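栏目：课程资料 / 家庭与物品 / 讲义

第四讲　白色收纳：一种说法的来历和麻烦

上次课结尾有同学问，既然前面讲了那么多“分类”，为什么一直没讲颜色。本讲补上。先说明我的态度：我对“把家里的东西统一成白色就会整齐”这句话不太信，讲义里的措辞会带着这个偏向，大家读的时候自己打折扣。课后作业允许反对我，反对得有材料就行。

本讲要读的东西有两样。一是Nasrin Kiani的短文，复印件已经发过，没拿到的找同桌；二是Grendetti的产品手册，只读前面讲“视觉噪音”的那一部分，后面的报价表不用看。手册里的术语和我们课上用的不完全一样，它说的“归位”指把东西放进它家的盒子，我们说的“归位”指东西回到用它的人会去找它的地方。两个意思常常打架，做笔记时请标清楚用的是哪一个。

一、“视觉噪音”是谁的噪音

Grendetti的手册开头有一段话，大意是：颜色杂乱的包装会让人疲劳，把内容物倒进统一的白色容器，房间会立刻安静下来。下一页就是Eta系列的盒子，从放袜子的到放面粉的都有。

先看这段话的论证结构。前半句是一个关于人的判断，说的是疲劳；后半句是一个关于房间的判断，说的是安静。中间没有任何东西把两者接起来。房间怎么会安静？它的意思当然是看上去安静。那么看的人是谁，站在哪里看，看多久？手册里的图都从门口往里拍，抽屉关着，柜门关着，台面上最多放一只碗。站在门口看一眼，和站在灶台前面找盐，是两种很不一样的看。前一种看只要求东西彼此相像，后一种看要求东西彼此不像。

我不否认有人看见花花绿绿的架子会烦。我自己也烦过，尤其是早上赶时间的时候。可是烦的原因值得追问。去年有一位学员把家里的调料架拆了重做，全部换成白罐，她在课堂上说舒服多了。我请她回想一下，换罐子之前还做了什么。她想了想，说扔掉了一半过期的。那么舒服从哪里来，是白罐子给的，还是少了一半东西给的？她也答不上来。这件事到现在没有结论，写在讲义里，是想提醒大家：一次整理往往同时改了好几样东西，而功劳通常记在花钱买来的那一样头上。

（课堂上有人插话说，花了钱才会下决心去扔，所以功劳还是盒子的。这个说法我保留意见。如果盒子的作用是逼人下决心，那么一个纸箱也行，颜色更无所谓。）

二、Karimi入户调查能说明什么

很多文章引用Karimi调查来支持统一容器，所以单独讲一节。调查覆盖了251户，问的是换用统一容器以后“是否感到更整齐”。多数人答是。引用的人一般到这里就停了。

有几处需要看清楚。

问的是感觉，没有问找东西。整齐感和找得到，在日常说话里经常混为一谈，在研究里不能混。要是问卷里加一题“上周有没有拿错过东西”，结果会怎样，我不知道，引用它的人也不知道。

问的时间太早。换完2周就回访，盒子还是新的，标签还贴得正，里面装的还是刚放进去的那一样东西。凡是在家里住过的人都清楚，盒子真正开始出问题，要等里面的东西用完一轮。面粉用完了，新买的一袋比罐子大，剩下半袋没处放，折一折塞到柜子后面。那半袋从此就不在系统里了。

填表的人是谁也要问。表由“主要负责整理的人”填写。一家里负责整理的人当然记得哪个白罐是什么，是她亲手倒进去的。不负责整理的人呢？老人、孩子、来帮忙的亲戚，他们面对的是一排认不出来的罐子。他们没有进入样本。这里可以回头看第二讲的材料，家务知识如何集中到一个人身上，别人想帮忙也帮不上，最后又怪别人不帮忙。统一的白罐把这种集中加重了一层。

我没有说调查造假，也没有说它没用。它说明了它问的那件事。引用的人拿它说明了另一件事。

三、Kiani的短文

Kiani写的是她母亲的厨房。文章不长，观点也不新，我选它是因为细节扎实。她母亲的架子上放着饼干铁盒、果酱瓶、药店的纸盒，没有两样是一套的。外人看见说乱，她母亲伸手就拿，眼睛都不用离开锅。后来做子女的好心，给换成了一整套白色容器，母亲开始把每个盖子都打开看一遍，再后来就在台面上另外摆了一小堆“常用的”，都装在原来的塑料袋里。

请注意文章的后半段。Kiani并没有说旧办法更好。旧铁盒有的生锈，有的盖子打不开，药盒里装的早就不是药，这一点其实危险。她说的是，旧架子上每件东西的样子都带着信息，换掉样子的时候信息一起丢了，而没有人提前问过丢掉的是什么。

这里可以借一个区分来用。一件容器至少给使用者提供形状、颜色、质地、位置、声音、重量这些线索。常用的东西，人靠位置和手感就够了；不常用的东西，主要靠看。统一容器一口气去掉了颜色和形状，有时连质地也去掉，只剩位置和标签。位置一乱，就只剩标签。标签朝里，或者掉了，就只剩把盖子拧开。

也有人会反驳：超市里的包装颜色是厂家定的，目的在于抢眼，跟使用者没关系，凭什么说它有用？反驳有道理。红袋子的盐和红袋子的糖照样会拿错。我的看法是，包装的颜色再任性，只要彼此不同，用久了人就会把它变成自己的记号。它为什么红，无所谓，它跟旁边那个不一样就够了。

四、白色的特殊之处

有同学会说，问题出在“统一”，跟白色有什么关系，统一成绿色也一样认不出来。对了一大半。但白色还有几件自己的麻烦，值得单列。

其一，白色的名声太好。医院、厨房、卫生间都用它，于是大家觉得白就是干净。白只是容易看出脏。看得出脏和不脏之间还隔着一道擦洗的工夫，这道工夫由谁来做，手册里不写。

其二，白色的东西种类太多。纸是白的，瓷是白的，泡沫是白的，盐、糖、面粉、淀粉、洗涤粉都是白的。把白的内容物装进白的容器，再放进白的柜子，内外三层没有一处反差。Clekier的门店样板间里就有这样一个柜子，我带学员去看过，请大家从里面找纸巾。找到是找到了，手先后碰了四样别的东西。店员在旁边说，用熟了就好。用熟了什么都好，这句话可以为任何设计辩护。

其三，白和白并不是同一种白。这一点手册恰好说反了。买的时候是同一个白，放在不同光线下面，有的发灰，有的发黄，有的亮得刺眼。新补的盒子和旧盒子放在一起，色差比两个本来就不同颜色的盒子还要扎眼，于是又想整套换掉。Eta系列换过一次原料，新旧两批并排放着就是这种效果，论坛上为此抱怨了很久。

其四，残缺在白色里不容易交代清楚。一件白东西缺了角、撕了口，旁边若是深色，缺口清清楚楚；旁边若也是白的，缺口就混进去了。收拾的人扫一眼觉得没事，等拿起来才发现。
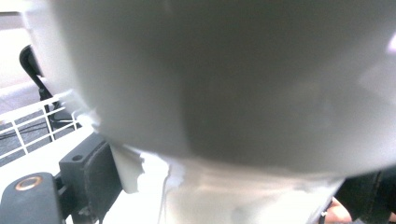 近看白色物件时，人最先失去的往往是名字，其次才是轮廓。手册上的远景照片掩盖了这件事，远景里有桌子、有墙、有比例，观看者靠周围的东西去猜中间的东西。一旦凑近，周围没有了，就只剩表面。拿图中上方那件来说，又大又圆，表面光滑、哑光，中间背光处是浅灰，两侧受光才真正白起来，没有可读的字，也看不到花纹。请问它是什么？我给几个班看过，报上来的答案互相差得很远，而每个人都挺有把握。再看它下面那一件，也是浅白，偏暖一点，更亮一点，左上的边缘毛糙不齐，像撕过或者断过。能看出这道边，全靠它左边紧挨着深色的东西。往右去，亮处化开，又说不清到哪里为止了。两件都叫白，一灰一暖，摆在一处已经是两种颜色。

顺便做一个课堂练习，两人一组。先各自把图里上下两件白色物件写一句话，只准写能看到的，不准写名称。写完交换，把对方句子里偷偷带进来的用途划掉。比如写“容器”的，划掉；写“包装”的，也划掉；写“盖子”的，请说明依据在哪里。练习的目的在于体会“像”和“是”中间的距离。我们平时在家里收东西，几乎全靠“像”：像空的就扔了，像干净的就放回去了，像糖就舀了一勺。

五、那么该怎么办

每次讲到这里就有人要办法。我对办法也有点怀疑，下面写的几条都只在一部分家庭里试过，别当规矩抄。

先看谁用。一个人住，爱怎么白怎么白，出了错自己承担。只要有第二个人要从同一个柜子里拿东西，就得请他来试着找一遍，找的时候你别出声。他停下来的地方就是需要留线索的地方。

内容物和容器之间留一点反差。白的东西装透明的，或者装在有颜色的里面。实在要用白罐，盖子换一换也行。Grendetti的盖子是单卖的，价钱不便宜，旧果酱瓶的盖子尺寸往往也合适，去试一试再买。

清洁剂一类不要倒换容器。这条没有商量。原包装难看就让它难看着，难看的好处是拿起来之前就知道是什么。

标签写两面。写日期的时候写装进去的日期，别写买的日期，两个日期差得远的时候人会看错。字写大，写给不戴眼镜的人看。

破了口、缺了边的东西单独放一处，底下垫一块深色的布或者托盘。这条是一位做陶瓷修补的学员提的，她的工作台上一直铺着深灰的毡子，碎片放上去边缘马上就显出来。家里未必需要毡子，一条旧的深色毛巾足够。我试过用来挑撕坏的纸杯和纸袋，比摊在白台面上快。

不急着买成套。想买的时候先用纸箱或者旧盒子顶一个月，看看哪几格一直空着，哪几格一直往外溢。空着的那几格，成套买回来照样空着，而你已经付过钱了。

六、几个常见的争论

“统一以后心情好，难道不算用处？”算。我从不反对有人为了好看花力气。我反对的是把好看说成好用，然后让不觉得好用的家人显得邋遢。要是坦白讲就是图好看，那么这笔账很简单，好看值多少钱，自己定。

“专业厨房不也是统一容器？”专业厨房有固定的岗位，有交接，有每天写日期的习惯，容器多半是透明的或者敞口的，用量大，周转快。把其中一样搬回家，剩下的都不搬，结果当然不同。有位在餐厅后厨做过多年的学员讲，她在家里一个统一容器都没有，下了班不想再写标签。

“年轻人都喜欢白色。”没有材料支持，下次谁要这么说，请带材料来。

“东西少了，什么颜色都没关系。”这一句我基本同意。可是家里东西少的人通常也不来上这门课。

作业

在家里选一层架子或者一个抽屉，只选一处。把上面所有白色的或接近白色的东西拿出来，按“不打开就能说出是什么”和“不打开说不出”分成两堆。请另一位家人再分一遍，记下两次分法不同的物件，每件写明他是靠什么认出来的，或者为什么没认出来。家里没有别人的，请邻居或朋友来分也行，视频里看不算，手要能摸到。

交的时候不必附整理后的样子。评分看记录，架子最后变没变整齐跟分数无关。字数不限，别抄手册。想为白色收纳辩护的同学，请在末尾写明你家里谁负责记住每个罐子里是什么，并且请那个人签个名。

下一讲讲透明容器。透明的毛病也不少，阅读材料是Clekier样板间的参观记录，后半部分写得潦草，看不清的地方空着，上课时再补。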